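Redero Perception Toolkit
Set-up Guide
Section 6: Fold Detection and Grasp Proposals for Cloth

Last revised November 10, 2023

This section covers setting up the fold detector and the grasp proposer for soft goods. Finish Section 4 (Camera Calibration) and Section 5 (Tool Frames) first. The steps apply to hand-held tools and to arms, and the same settings file is used for both.

The fold detector looks for raised ridges in a piece of cloth and reports each one as a line with a direction and a confidence score. The grasp proposer takes those lines and suggests where the two fingers should close. Neither module moves anything. Motion commands come from your planner, through the Wiridbridge interface described in Section 8.

6.1 Before you start

You need:

Redero Perception Toolkit, installed with the cloth package
Wiridbridge, running on the same machine or on the same local network
A calibration file for each wrist camera
A tool file for each gripper, with finger length, pad width and maximum opening
One recorded session to test on, or a live camera

If you are upgrading from the older Matos cloth plug-in, remove it before you install the cloth package. The two use the same message names and will overwrite each other's output. Settings from the Matos plug-in are not imported. Write down your threshold values before you uninstall.

6.2 Turning on the fold detector

1. Open the Redero console and select your workspace.

2. Go to Perception, then Modules, and set Cloth Folds to On.

3. Under Input, choose the wrist camera you want to use. If the workspace has two grippers, each camera gets its own copy of the module. Set them up one at a time.

4. Under Calibration, select the file that matches the camera. The console shows a green check next to the file name when the lens model and the resolution agree.

5. Click Start. The status line should change from Waiting to Running. The first start can take longer than later ones while the model loads.

6. Open the Live View tab. Detected ridges are drawn as yellow lines over the camera image. If there are no lines, go to 6.6.

Note: The overlay is drawn in Live View only. Saved recordings hold the plain image, and the detector output is stored next to it in a separate file.

6.3 Masking the gripper

On a wrist camera, the fingers are always in view. Without a mask, the detector can report the edge of a finger as a ridge. The tool mask removes these areas before detection.

1. In the Cloth Folds panel, open Tool Mask.

2. Open the fingers all the way and click Capture Open.

3. Close the fingers all the way and click Capture Closed. The toolkit works out the positions in between from the tool file.

4. Check the red shaded area in Live View. It should cover the pads, the arms and any linkage parts that show in the lower corners.

5. Set Mask Margin. The default is 3 pixels. Raise it if the overlay shows short yellow lines hugging a finger.

6. If another gripper can enter the view, turn on Second Tool under Tool Mask and select its tool file. The toolkit needs the pose of both tools for this option, so both must be publishing through Wiridbridge.

Caution: Do not set the margin so high that the two halves of the mask meet between the fingers. The gap is where the grasp line is read. If the gap is masked, the proposer returns nothing and the planner holds its last target.

6.4 Choosing between seams, prints and folds

Small garments are harder to read than towels or sheets. A garment has hems, stitching, labels and often a print, and each of these makes a line in the image. The detector sorts lines into four classes: ridge, seam, hem and print. Only lines in the ridge class are passed to the proposer unless you change this.

A seam that runs along a fold gets both labels. In that case the line is kept as a ridge and the seam label is stored as a second tag. You can use the tag in your planner if you want to prefer or avoid stitched edges. 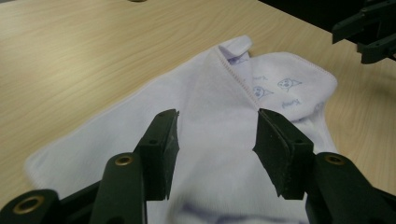 Figure 6-1. Wrist camera view of a white garment with a stitched seam along the central fold. The gap between the finger pads is over the ridge.

To set the line classes:

1. In the Cloth Folds panel, open Classes.

2. Leave Ridge set to Use.

3. Set Seam to Tag Only. Choose Use if your task calls for gripping flat seams.

4. Set Hem to Tag Only. Overlocked hems on a lifted flap are sometimes scored as ridges. If you see this often, raise Hem Weight one step at a time and test after each change.

5. Set Print to Ignore. Thin line drawings and script lettering on white cloth are the usual cause of false ridges.

6. Click Apply. The module restarts and the counters in the status line go back to zero.

Print that sits very close to the camera is out of focus and shows up as a soft patch of color. The detector treats a patch like this as unreadable and leaves it out. You do not need to mask it by hand.

Labels and small tabs that stand up from the cloth are given the class Tab when the optional tab model is installed. Without the tab model they are left unclassified. A planner that receives an unclassified region should treat it as cloth.

6.5 Setting up the grasp proposer

1. Go to Perception, then Modules, and set Cloth Grasp to On.

2. Under Source, choose the Cloth Folds module you set up in 6.2.

3. Under Tool, select the tool file for the gripper. The proposer uses the pad width to decide how much of the ridge has to be straight.

4. Set Minimum Confidence. The default is 68. Lines that score lower are drawn in gray in Live View and are not sent.

5. Set Approach to Across Ridge. With this setting the fingers close from either side of the fold. Along Ridge is meant for rolled edges and should be left off for garments.

6. Set Hold Frames to 3. The proposer then waits until the same ridge has been seen in three frames in a row before it sends a target. A lower value reacts faster but gives more jumps between targets.

7. Click Start, then open Live View. The chosen target is drawn as a short blue bar across the ridge, and the closing direction is shown by two small arrows.

8. Open the Messages tab and check that grasp messages are listed. Each message holds the target position, the closing direction, the opening width, the confidence score and any tags.

Note: Positions are given in the tool frame. If your planner expects the base frame, set Output Frame to Base in the Wiridbridge settings. Do not convert in both places.

Caution: The proposer does not check for collisions with the table or with a second gripper. Your planner must do this. Turn on the table plane check in Section 8 before you send any target to an arm, and keep the speed limit on for the first runs.

6.6 Checking the results on a recording

It is easier to tune the settings on a recording than on a live camera, as the input is the same each time.

1. Go to Tools, then Replay, and open a recorded session.

2. Select Run Modules on Replay. The saved detector output is left alone, and the new output goes into a new file with the date in its name.

3. Step through the session with the arrow keys. Stop at frames where the cloth is folded over, where a flap is raised, and where the fingers are near the cloth.

4. Compare the blue bar with the place you would choose yourself. If the bar sits on a printed area or a flat hem, mark the frame with the F key.

5. When you reach the end, click Export Marked Frames. Use these frames as your test set when you change the settings again.

The sample session that comes with the cloth package, named Notmont, has 114 frames and uses white fabric on a light tabletop. With the default settings, almost all of its frames should show at least one ridge. If they do not, the installation is not complete.

6.7 Common problems

No yellow lines in Live View
Check that the status line says Running. Then check the calibration file. If both are correct, the image may be too bright. Lower the exposure until you can see shading in the folds of white cloth. A fold with no shading on either side cannot be found.

Yellow lines on the table
Wood grain and wood-patterned surfaces can be read as long, low ridges. Turn on Cloth Region Only in the Cloth Folds panel. The detector then ignores everything outside the largest piece of cloth. If the cloth and the table are close in color, set Region Method to Texture.

The target jumps from one ridge to another
Raise Hold Frames, or turn on Stay With Ridge. With this option the proposer keeps its target until the score drops below the minimum or the ridge leaves the view.

The target disappears when the fingers come close
The mask is covering the ridge. Lower Mask Margin and repeat the capture steps in 6.3. If the problem stays, turn on Keep Last Target in the proposer and set a time limit for it.

Lines along the second gripper
The pose of the second tool is missing or late. Open the Wiridbridge monitor and look at the delay for that tool. Parts of a dark gripper against a dark background may be missed in the overlay even when the mask is correct, so check the pose values before you change the mask.

Messages are listed but the planner does not react
Check the topic name. It must match on both sides, including capital letters. Also check that Output Frame is one the planner accepts.

6.8 Saving your settings

1. Go to File, then Save Workspace Settings.

2. Enter a name. Use the garment type and the tool name so that the file is easy to find later.

3. Select Include Tool Mask. The mask is tied to the camera mount and has to be captured again if the camera or the fingers are moved or replaced.

4. Click Save.

Settings files can be opened on another machine with the same toolkit version. Calibration files are not included and must be copied separately. The steps for moving a full workspace are in Section 9.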